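Wrist camera goes blank on shiny panels during teleop – anyone else?

parisa_g
Afternoon all. I'm recording demos by remote control, sliding cupboard doors mostly, and I keep getting lost once the gripper is down close.

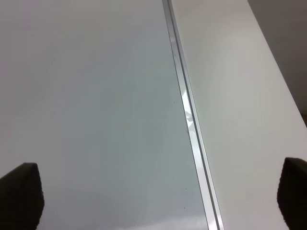
I've done 488 episodes so far and my worst ones are all on pale, glossy stuff. I just can't judge depth from the wrist view, so I creep in, stop, back off, creep in again. Does the policy learn all that dithering too?

corpeeters
Yes, it will. Mine picked up every pause I made. I'd bin the slow ones and teach the approach by hand instead – grab the arm, walk it in, done.

fitzsimmons_c
Disagree with Cor. If you guide it by hand, your own arm ends up in the side camera and the training pictures are useless. Stick with remote, but steer by the metal strip. It's the clearest thing in that view with a proper edge to it.

corpeeters
You can replay the path afterwards without your arm in shot! I've done it for years.

fitzsimmons_c
Only if the door's in exactly the same place, and mine never is.

parisa_g
Lining up on the strip is a good shout, though the glare on it bothers me a bit. Would you turn the lamp?

palma714
Turn it for some episodes and leave it for others. I kept mine fixed all October and the policy fell apart as soon as I opened the blinds.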